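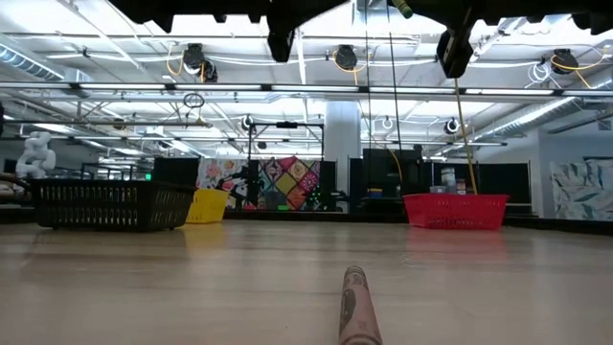

Anhang 1: Tresentisch mit den drei Körben (schwarz, gelb, rot)

Ticket 540, Studio Amdale
Betreff: Bewegungsanalyse bricht bei der tiefen Kniebeuge ab
Eröffnet: 10. September 2025
Status: wartet auf Rückmeldung

Hallo zusammen, ich schon wieder! Seit dem Update auf unserer Altine-Station läuft der Bewegungscheck nur noch bis zur Kniebeuge durch. Schulter und Rumpfdrehung klappen super, dann kommt die tiefe Kniebeuge, der Balken läuft bis 66 Prozent (immer genau 66, ich hab mir das extra notiert) und dann steht da nur noch "Person nicht erkannt". Das Mitglied steht aber mitten auf der Matte und wundert sich.

Was ich schon probiert habe:
Station neu gestartet, zweimal. Kabel am Sensor gezogen und wieder rein. Deckenlicht aus, Deckenlicht an. Kalibrierung mit der Markierungsmatte, die läuft sauber durch und meldet grün. Danach hab ich selbst sechs Kniebeugen gemacht, bei 2 davon kam ein Ergebnis, bei den anderen wieder der Abbruch. Meine Oberschenkel lassen grüßen :-)

Nachtrag, gleicher Tag, nachmittags:
Kollegin in Tadcombe angerufen, die haben dieselbe Station, aber noch die Version vom April, und da läuft alles. Also tippe ich stark aufs Update. Kann man das bei uns zurückdrehen, ohne dass die gespeicherten Profile weg sind? Da hängen die ganzen Verlaufskurven dran und die Leute lieben ihre Kurven, die darf ich auf keinen Fall verlieren!

Antwort Support (Hooman Kordestani):
Danke für die ausführliche Meldung. Bitte unter Einstellungen, Erkennung die Option "Automatische Körpergröße" ausschalten und die Größe von Hand eintragen. Profile bleiben dabei erhalten. Bitte noch nicht zurücksetzen.

Nachtrag von mir:
Gemacht, und siehe da, bei mir ist er jetzt dreimal hintereinander durchgelaufen. Bei einem ziemlich großen Mitglied kam allerdings wieder der Abbruch, diesmal erst beim Hochkommen. Logdatei hab ich hochgeladen, sie heißt yimyam_log (so heißt bei uns der Rechner, fragt nicht). Ich lass das Ticket mal offen und teste morgen früh mit dem Kurs weiter.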